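Does a surge protector really wear out, or is that just a way to sell more of them?

Posted in Home & Electrical by jeltthorpe_dad
October 28, 2019

My brother-in-law says I need to replace every power strip in the house because the "protection" gets used up. This sounds to me like the printer ink of the electrical world. I have had the same ones since we moved in and everything plugged into them still works. The one behind the TV has a little green light that says it's protected, and I don't see why I should argue with a light.

He sent me a link to a Drernari model rated at 4,000 joules. Mine is rated at 582, if I'm reading the label right. Is there anything to this or can I tell him to save his breath?

Mafalda Loureiro
Member since May

I'm suspicious of most replacement schedules, but your brother-in-law is partly right. The part that does the work is a small component called an MOV. Each time it takes a spike it loses a bit, and one big hit can finish it off. The outlets keep passing power after that, so "everything still works" doesn't tell you much. You'd have a plain power strip and not know it.

First thing I'd do is check whether what you have is a surge protector at all. Plenty of them aren't. Turn it over and look for a joule rating or the words "surge protective device" on the label. If all you find is volts and amps, there was never any protection in there to wear out.
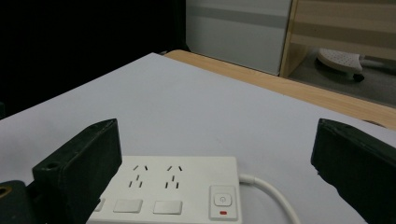
White power strip on a sheet of paper.

As for the joule number, I take it with a grain of salt. Bigger is generally better, but the clamping voltage matters too and the ads don't shout about that one. I paid extra for a Villanueva with 3,510 on the box and couldn't tell you it has ever done a thing. Your 582 is on the low side. Fine for a lamp — I wouldn't hang a new TV on it.

The light is worth something if it's marked "protected." If it goes out, replace the strip. If it's on, you still don't know how much is left.

prosport_fan_2

Never replaced one in my life. Lightning got my neighbor's TV and his was plugged into an expensive one, so explain that. I unplug stuff when it storms. Costs nothing.

Villanueva Ed

Unplugging is good advice if you're home. A nearby strike can get past any strip, and it can come in on the cable line too, so one fried TV doesn't prove they're useless. I swap mine when the light quits or after a bad storm season. Don't plug a space heater into one either, old or new.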